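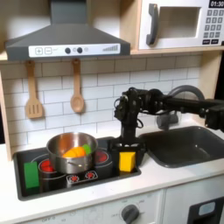
5 May 2023

The arm has been mounted next to the play kitchen since March, and I finally have enough working to write it up. Last time I covered the base plate and the power supply. Since then most of my evenings have gone into the wrist, the gripper and a lot of cable.

I started with blocks. They are easy to grip, they don't roll, and if the arm drops one nothing breaks. The green one and the yellow one are the two I use most, and the job is to pick one up, move it somewhere else on the stovetop and let go. The toy pot stays on the burner as an obstacle. It is shiny, and the overhead camera doesn't like shiny things.

The wrist was the worst part. My first version had the servo cables zip-tied tight along the bracket, and every time the last joint turned past a certain angle the connector worked itself out. The arm would then hang there with a dead gripper until I noticed. I tried shorter ties, then tape, then a printed clip that snapped the first evening. What fixed it was leaving a loop of slack on the side of the wrist. It looks messy and I have stopped caring. I have had one disconnect in the last 127 runs, and that one was me catching the wire with my sleeve.

The servos are Keskinen units I bought used, 9 in all, counting two spares. They came with the old firmware and had to be updated one at a time, with everything else unplugged. If you do this, label each one with its ID before you put it in a bracket. I didn't, and I had to take the shoulder apart again to find out which one was answering to the wrong number.

The controller board is an Esen. It does what I need, but the manual gives the baud rate wrong on one page and right on another. I lost a whole evening to that.

Grip force took some trial and error. The fingers are plain and black, and with the current limit set too low the block slid out on the way up. Too high and the servo got hot enough that I could smell it. I settled on a low limit for closing and a slightly higher one for lifting, and I check the temperature after every batch.

Height is the other thing. The stovetop sits a little lower than the counter, and my first table of positions used the counter height for everything. So the gripper let go of blocks in the air and they tipped over. I now keep two heights in the config file, one for the stove and one for the counter. The sink will need a third.

Ermelinda Garcia from the Plarncombe workshop lent me her good crimping tool, and I remade all the cables with it. She also talked me out of a second arm for the time being – she has two at her place and says the calibration takes up every weekend.

Still to do:

Move the pot by its rim without tipping the carrot out.
Hang the spatula back on its hook. I have tried this 23 times and managed it once.
Replace the shoulder bracket, which has a hairline crack near the lower screw.
Try Grasturine for the motion planning. My own script takes far too long to work out a path around the faucet.

The config files need cleaning up before I post them. The new bracket is printing now and should be done by morning.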